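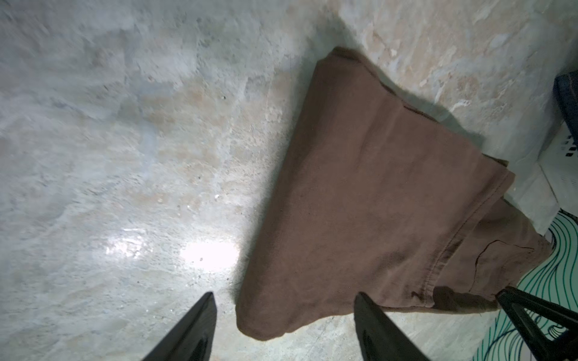
A folded brown garment on the concrete floor at Trullgate.

Clothing exchange moves to Trullgate hall for spring

15/05/2025

The Disell clothing exchange has moved into the ground floor of the old Trullgate warehouse and will stay there until the end of the summer, organizers said.

The exchange had been running out of two rooms above the Ahmadpour bakery since February. Those rooms became too small after the winter coat collection, when bags were stacked on the stairs and the bakery asked for its hallway back.

Trullgate has far more floor space, but it came without shelving. The floor is bare concrete, and a first delivery of racks from the supplier, Sosar, has been put back to next month. Until then, clothes will be sorted and folded on the floor, with cotton sheets put down under the lighter colors.

"We sweep before every session and we go over it again at noon," said Lovisa Nygård, who runs the sorting. "It's an old floor and there is always a bit of grit. Dark things are fine on it. White shirts go on a sheet."

People bringing clothes are asked to wash and dry them first, and to fold T-shirts and sweaters instead of rolling them. Folded items are easier to sort by size, Nygård said, and the label can be checked without opening the whole bundle. Small faults such as a loose thread or a dropped hem are accepted. Those pieces go to the mending table, where Birger Forsberg and Gudrun Hellström will be working through most of the afternoon sessions.

Items with broken zippers are also accepted, but torn bedding, single socks and used underwear are not.

The exchange works on a points system. Each piece brought in earns one point, and a point can be used for any other piece of the same type. Coats and boots count double. There is a limit of 20 points per household per visit, which was brought in after the February collection – before that there was no limit at all. Points from the old rooms are still good, and the paper cards do not need to be replaced.

Around 300 households are signed up. Marit Tveit, who keeps the membership list, said new members can join at the door and do not need to live in Disell.

The building's owner, Silviu Enache, is charging no rent but has asked for 200 a month toward lighting and water. A donation box will be kept by the entrance.

Parking is in the rear yard. The side door on the loading ramp is the one to use with strollers, as the front entrance has steps. Drop-off closes half an hour before the end of each session.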